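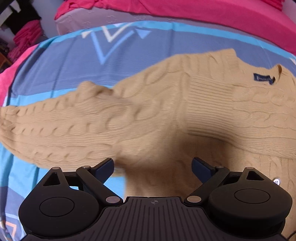 How often should a wool sweater be washed?

Two or three times a season is enough for most of them. Wool sheds odor if it gets some air, so a night laid out on the bed or over a drying rack will usually do between wears. Wash when there is a stain, when airing no longer clears the smell, and once more before the sweater goes away for the summer.

Washing by hand

Fill a sink or tub with cool water and add a small capful of wool wash. Regular laundry detergent is too harsh and takes a lot of rinsing. Turn the sweater inside out, push it under, and leave it for 15 minutes. Don't rub or wring. Drain, refill with water of the same temperature, and press the suds out. Cold water after warm is what felts a sleeve.

Check the fiber label first. If it says 100% cotton or acrylic, you can use the machine on a gentle cycle, in a mesh bag.

Drying 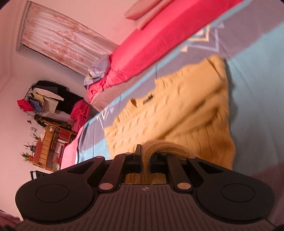
Wet wool is heavy and will stretch under its own weight, so it never goes on a hanger or a line. Roll the sweater in a bath towel and kneel on the roll to get the water out. Use a second towel if the first one is soaked through. Then lay it flat and pat it back to its dry measurements, which you should have written down before washing. Ribbed cuffs, like the one on this mustard sweater, need the most attention. Push the ribs together with your fingers so they dry narrow, and do the same at the hem. A thick cable knit can take two days to dry. Turn it over after the first.

Keep it away from radiators and direct sun. A mesh rack speeds things up. We have used the folding one from Custwood for years, and the only complaint is that the feet come off.

Folding and storing

Fold along the side seams with the sleeves crossed over the back, then fold the body in thirds. Put the heaviest sweaters at the bottom of the stack and no more than 5 in a pile, or the lowest one comes out creased.
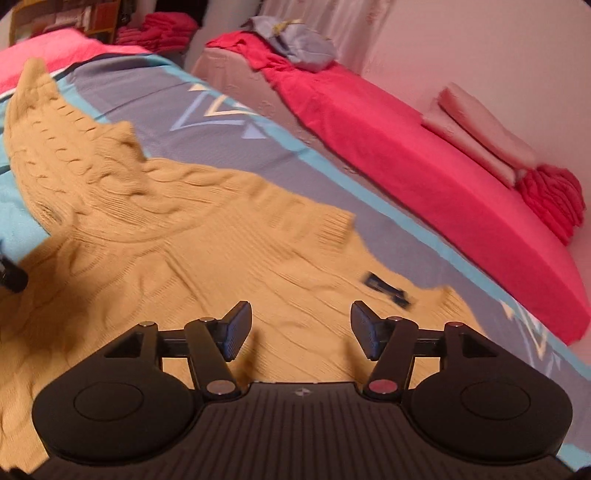
Cable knit spread out on the bed.

Moths go for skin oil and food spots, so only clean wool should be stored. Use lidded bins or zippered cotton bags. Cedar blocks help a little if you sand them each spring. Vacuum the closet floor and the corners of the shelves in April and again in September.

If you find holes, bag the sweater and freeze it for a week, let it come back to room temperature, and freeze it again.

Last updated: September

Related tips
Getting candle wax out of a tablecloth
How to clean a steam iron
Removing pills from knits without a shaver
Which drawer liners are worth buying
Washing a down comforter at home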